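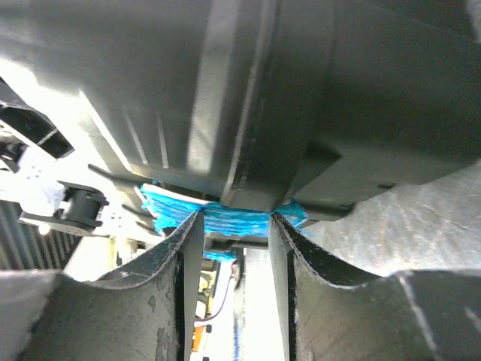 Holst Two-Finger Gripper Set
Bench handling of cloths, cartridges and small plastic housings

Supplied by Plellach. Page revised 27 Mar 2019.

The Holst set is a pair of curved gripper fingers with a wrist camera mount, for use on light bench arms. It is sold for jobs where the arm has to work close against moulded plastic equipment: wiping down a casing, opening a cover, reaching into a cartridge bay. The fingers are sold as a matched pair and should be replaced as a pair.

What is in the set
Fingers, left and right
Inner pads, fitted
Wrist camera mount (camera not included)
Fixing screws and hex key
Setting gauge

Choosing a finger
Two patterns are available. The Nanus finger has a broad back and a long inner pad, and suits soft goods such as wiping cloths. The Mirero finger has a thinner leading edge for working against ribs, tabs and lips on a housing. Both patterns use the same fixing and can be changed at the bench without removing the camera mount. The gripper must be set again with the gauge after each change.

Mixed orders are accepted. A site with one arm and varied work will normally want one set of each.

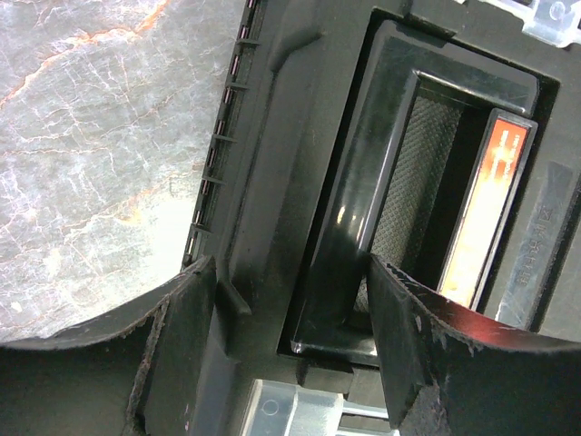
Clearance should be checked before ordering. Measure the opening on the equipment to be handled, then the space on either side of it with the fingers fully spread. Vent slots, clips and projecting brackets all reduce the usable approach, and a steep approach angle reduces it further. If the camera view is blocked by the housing at the point of contact, plan for a second fixed camera and budget for it separately.

Wear and replacement
Fingers and pads are consumable items. Scuffing of the rims is normal and does not affect grip. Lint and dust collect on the matte surface and should be wiped off with a dry cloth — solvent cleaners will harden the pads. Inspect pads every 200 running hours. Replace them when the surface is polished or the edge has lifted. Fingers are rated for 2,000 running hours on bench work.

Budgeting
For a first year of single-shift use, allow for one spare finger pair and 9 pad sets per arm. Two-shift sites should double the pad figure and hold a second finger pair on the shelf. Pads can be called off in part deliveries against one order. Prices are quoted per arm and exclude the arm, controller, camera and fitting.

Ordering
State the arm model, flange pattern and finger pattern. Sets for non-standard flanges need an adapter plate, listed separately — send a drawing of the flange with the enquiry. Unused fingers may be returned in their packing. Opened pad packs cannot be returned.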